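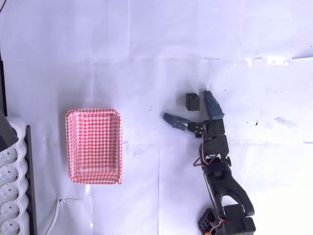

Bench Rules for a Small Arm – Project Report, Group 4
Nurkside College, Automation Elective

1. What we set out to do

Our task was to write a set of working rules for the small arm bench and then test if other students could follow them. The arm itself was already built when we got it. So this report is mostly about the rules – who can touch what, when, and how the bench has to look before a run starts.

The job for the arm is simple on purpose. Pick up a small dark cube, put it in the basket. Basket is the one with the red and white check lining. We kept the same job the whole term so the only thing changing was the rules.

2. Where the rules came from

Started from the Hasarden lab handbook, 30 pages, mostly written for big arms behind fences. A lot of it doesn't fit a desktop arm. Nobody is putting a light curtain round a bench. We kept the parts on stopping, reach and wiring and rewrote them in plain words. Also borrowed the sign-off sheet from the Barbosa workshop down the hall.

3. The rules (version 3)

Before power on
- Paper down flat over the whole reach of the arm. Tape lifted edges.
- Basket and cube placed by hand, then hands out.
- Wires at the wrist checked for slack. They should hang in a loop and not sit in a joint.
- Power strip at the side of the bench where you can get to it without leaning over the arm. Nothing stacked on the switch.
- Loose cables off the paper.

During a run
- One operator, one spotter. Spotter does nothing else, no phone, no laptop.
- No reaching in while the gripper is open and live. If the cube rolls, stop first then fix it.
- Say "moving" out loud before every run. Felt silly, works.

After
- Arm to rest position, power off at the strip.
- Check the fabric on the fingers for wear or lifting.
- Write the run in the log even if it failed. Especialy if it failed.

4. Testing

We ran 20 sessions with students from the other groups. Total of 786 logged runs. Each session a group member sat at the back with a checklist and marked any rule that got skipped. We didn't correct people unless it was unsafe.

Most skipped rule by far was loose cables. People clear the bench once at the start and then something creeps back on. Second was the spotter rule, the spotter gets bored and starts helping. Nobody skipped the power off, we think becuase it's the last line on the sheet and you have to initial it.

Reaching in was the worry. It dropped a lot after version 2, when we moved that rule up and put it in capitals on the printed sheet. The version in this report is back in normal type, sorry, the printed one is in Appendix B.

5. Problems

The paper. Good for seeing where things are, but it glares under strong light and the edges lift. A matt mat would be better. The one we priced from Zustholm was over our budget.

Also our spotter rule needs two people, and late in term you often only have one. We don't have an answer. For now the rule is no spotter, no run.

The log sheet has too many boxes. People wrote "ok" in all of them.

6. If we had more time

Shorter log. A marked outline on the paper for the basket so it goes back in the same spot. A proper stop button on the operator side – we wanted this from week one but the part came late and we ran out of bench time to fit and test it.

Word count 1450 incl. appendices. Appendix A log sheet, Appendix B printed rules, Appendix C checklist.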